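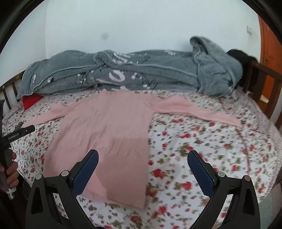 3.2 Outdoor seat trials

We looked at 25 porch and garden seats over one winter, all kept outside at the Larncombe yard. Oiled in November, then left alone. Nwankwo and Heywood did the load checks, 71 kg on each seat, same bags every time.

Fig. 3. Garment laid out on a bed, pink ribbed knit on a white floral sheet.

Slatted backs dried faster than solid ones - no suprise there. Joints were the weak point. Three seats from the Ristville batch went loose at the arm, all on the north side of the yard, and we could not seperate shade from poor glue.

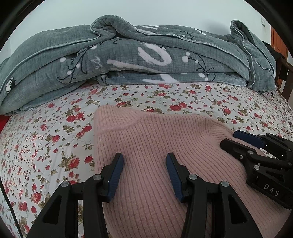 The screwed joints held up better, though the heads rusted and stained the wood. Koller would put this down to cheap fixings. Possible. Not tested. Colour loss was scored by eye, as in Mahmoudi, so treat those scores with care - two scorers, different light. Cushions were left out of the trial.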